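3.2 Breakfast table layout

The second part of the study dealt with how people arrange a small breakfast table when the items on it stay the same. Households in Clokholm were given a list with a toaster, bread, a bowl, a cup, a bottle and a towel, and were free to place them as they liked. The list was drawn up by Angelica Sison and tested in January. We collected 1,000 layouts – 43 of them were left out because an item was missing.

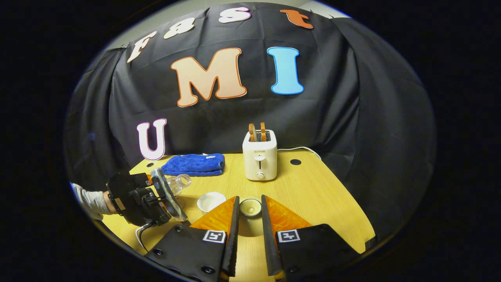 Figure 7. Table layout with toaster and bread at the back, folded blue towel, shallow white bowl, small white cup and a glass bottle on its side.

Most people put the toaster down first and left it there. The bowl and cup were moved more often, usually to make room for the bottle. Towels were placed last and tended to end up away from the toaster. We coded each layout by the distance between the bowl and the toaster – the full coding rules are given in Section 3.3.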